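I met Samah Ghoneim over a pot of mint tea at Badawi, the café near the Pronby bus stop, and I'd barely got my coat off before she was telling me about bread. She bakes 70 loaves a week at home, which is a lot of loaves for one oven!

"I started with one tin and a bag of cheap flour," she said. "The first one was like a kerbstone. My brother still brings it up." 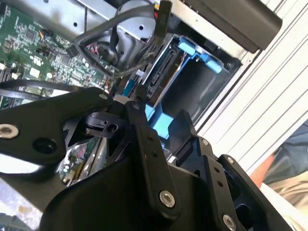
Prenimon IT Support Team -- Staff Pages

By day Samah is on the help desk with us, so I've eaten plenty of her mistakes (the fig one was lovely, whatever she says). I asked what changed, and she went straight to the starter, a jar she keeps on top of the fridge and feeds at 4 in the morning.

"I'm up anyway -- I've never been a sleeper. I put the radio on, I feed the jar, I go back to bed with a book."

Roscoe Blackwood from accounts wandered over at this point and wanted to know about rye. She told him to use less water and stop opening the oven door. He looked quite hurt.

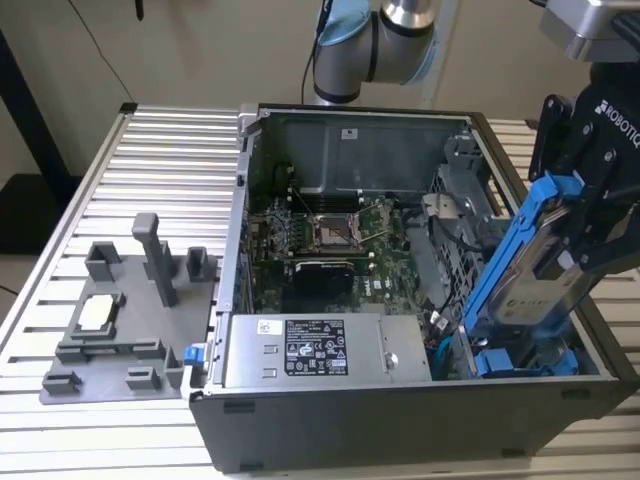 A desktop tower with its side panel off.

So would she ever open a shop? She pulled a face. "Then I'd have to be nice to people before breakfast. No, I like giving it away." She's trying a seeded loaf next, and I've put my name down for two.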